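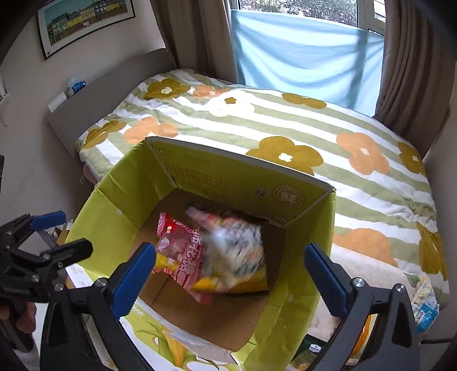

SIU-MING TANG

Print | E-mail

Niltville mill open day, Saturday, July 29, 2023. Quick notes before I forget it all.

Got the early bus from Gundby. Full. Standing most of the way, then a long walk up from the stop with no sign until you're nearly at the gate. Line already past the bike racks. They let people in by group, 11 to a guide, and ours was a retired miller called Hegyi who talked fast and walked faster. Hard hats, hairnets, no bags.

Intake first. Trucks tip into a grate in the floor and the wheat goes up to the top of the building. More than 200 farms send grain here. A man in our group asked what happens when a load is damp and got a very long answer. Short version – they turn it away.

Then stairs. So many stairs. The sifters are on the fourth floor, big boxes hung on rods, all swinging at once, and the whole floor hums in your shoes. Could not hear a word up there. Hegyi shouted anyway. Bran one way, flour the other, some of it back down to the rollers for another go. I think I followed about half.

Best bit was the old wing. One pair of millstones still set up, dressed by hand, run twice a year for visitors. Slow, noisy, smells like toast. You get a little paper bag of whole wheat to take home, mine leaked in my jacket.

Packing hall was shut for the weekend, which was dissapointing. Just a look through the glass at the line.

Lunch in the yard: soup, rolls, and a plum cake from the Skivgate bakery that ran out well before one. Coffee weak. A sign by the till said 800 tickets gone by noon and I beleive it.

Back in Gundby by five, shoes off, flat out on the bed. 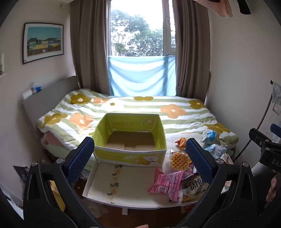 The room in Gundby, trees right outside.

If you go: wear flat shoes, book the first group, eat before the tour. Next open day is in September, old wing only. Bus back leaves from the other side of the road – not where it drops you.

Print | E-mail | 249 shares | 11 comments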